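INFORME DE SEGUIMIENTO, SEGUNDO SEMESTRE
Proyecto: Bibliotecas de portal en el barrio de Pidberg
Entidad financiadora: Fundación Haddad
Entidad ejecutora: Asociación vecinal Feltodia

1. Dónde estábamos

En el informe anterior anunciamos que a estas alturas tendríamos todos los portales del convenio con su punto de préstamo en marcha. La Fundación tuvo la delicadeza de no subrayar esa frase en su respuesta, aunque sí la citó entera. Seguimos sin tenerlos todos. Tenemos bastantes más que en primavera y una idea mucho más exacta de lo que cuesta que una comunidad de propietarios apruebe una estantería.

Recordamos el planteamiento para quien lea esto sin haber leído lo de antes. Cada portal adherido recibe un lote de libros usados, revisados y forrados en el local de Feltodia, que se deja en la zona común. El vecino se lleva lo que quiere y lo devuelve cuando quiere. No hay carné ni multa. El presupuesto del proyecto ya preveía que una parte de los libros no volviera, y en ese apartado el barrio ha cumplido con creces.

2. Fondos

El fondo revisado asciende a 1208 ejemplares, contados uno a uno en septiembre con las persianas bajadas, para que no entrara nadie a donar más mientras contábamos. El objetivo del convenio era llegar a 2000 al cierre del segundo año y lo mantenemos.

La procedencia sigue siendo la que era: pisos que se vacían, trasteros, mudanzas y la librería Nadby, que nos cede lo que lleva demasiado tiempo en la mesa de saldos. El criterio de admisión se ha endurecido. Ya no aceptamos apuntes universitarios, guías telefónicas, manuales de programas de ordenador que no existen ni fascículos sueltos. Respecto a las enciclopedias, la asociación ha aprobado una moratoria. Teníamos cuatro completas y una a la que le faltaba la M, y ningún portal las quiso ni por separado ni por volúmenes.

Lo que más se mueve es la novela policíaca, seguida de los libros de cocina, que regresan con manchas y con correcciones a lápiz en las cantidades. Hemos decidido no borrarlas. En el recetario de cuchara que rota por la calle del mercado, las notas al margen forman ya un debate sobre el comino en el que no vamos a intervenir.

3. Portales

El acuerdo de cada comunidad pasa por su junta, y la junta se celebra cuando se celebra. En un caso, nuestro punto iba en el orden del día detrás de la derrama del ascensor, y a las once de la noche se pospuso por agotamiento de los presentes. En otro se aprobó por unanimidad con la condición de que la estantería no se viera desde la calle, desde la escalera ni desde el ascensor. Estamos estudiando qué paredes quedan.

Las objeciones recibidas se repiten. Preocupa el polvo, preocupa que se queden abiertas las puertas y preocupa, sobre todo, el contenido. Una comunidad pidió por escrito que no se incluyeran libros de política, religión ni dietas. Se le preparó un lote de jardinería y viajes, y a las pocas semanas solicitó algo con más argumento.

También hubo que retirar un punto ya instalado, porque el mueble invadía el paso hacia los contadores. La compañía que hace la lectura lo advirtió con educación la primera vez y con una pegatina naranja la segunda. El lote se trasladó al portal contiguo, donde funciona bien, y los vecinos del primero cruzan a buscarlo con cierto aire de agravio.

4. Mobiliario

Aquí hay un cambio sobre lo presupuestado que sometemos a la Fundación. Las estanterías a medida salen a 200 euros por unidad, montaje incluido, y requieren taladrar. Taladrar requiere permiso, y el permiso nos devuelve al apartado anterior. Desde el verano ofrecemos como alternativa cestos y cajas que se apoyan en el suelo, se retiran para fregar y no figuran en ningún reglamento de régimen interno que hayamos leído.

La respuesta ha sido mejor de lo que merecía una idea nacida de la falta de tacos. Los niños llegan al fondo sin ayuda y los presidentes de comunidad no encuentran a qué oponerse. El inconveniente es que los lomos no se ven y hay que revolver, cosa que a una parte de los usuarios le parece un defecto y a otra el principal aliciente.

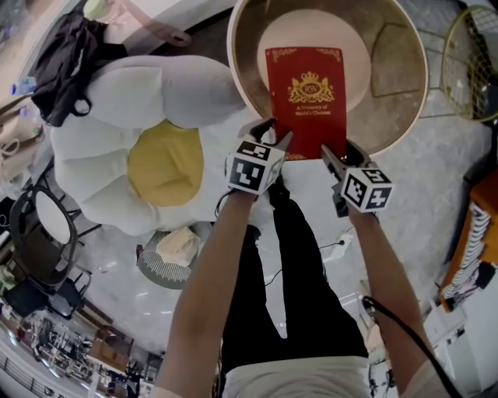

Cesto redondo trenzado con cojín rosa claro y un volumen de tapa dura, «A Treasury of World's Classics».

El fondo en otros idiomas crece más deprisa de lo previsto. Nos llegan sobre todo libros en inglés y en alemán, muchos de tapa dura, algunos con dedicatorias que nos resistimos a arrancar. Habíamos supuesto que nadie los pediría y nos equivocamos: hay portales donde salen antes que los nuestros. Reservaremos para ellos un lote rotatorio propio.

5. Gasto

La partida de forro adhesivo se ha agotado antes de tiempo. Asumimos la responsabilidad y señalamos que forrar sin burbujas es una destreza que se adquiere gastando forro. La de transporte, en cambio, está casi intacta, ya que los portales quedan cerca y el carro de la compra de la asociación no consume. Solicitamos pasar el 20 % de transporte a materiales. El importe total concedido no varía.

La partida de difusión se ha destinado a carteles. La primera tirada decía «Llévatelo» sin especificar el qué, y en dos portales desapareció el paragüero. La segunda dice «Llévate un libro».

6. Lo que queda

Antes del próximo informe queremos cerrar las juntas pendientes, completar la sustitución de estanterías por cestos en los portales que lo han pedido y repasar el estado de los libros infantiles, que envejecen a otra velocidad. Pedimos además que la Fundación nos confirme si el indicador de «libros devueltos» debe incluir los que vuelven sin haber sido nuestros. Llevamos ya más de 20 y no sabemos en qué columna ponerlos.

Se adjuntan las facturas, el inventario y la carta sobre la moratoria de enciclopedias.

Asociación vecinal Feltodia, Pidberg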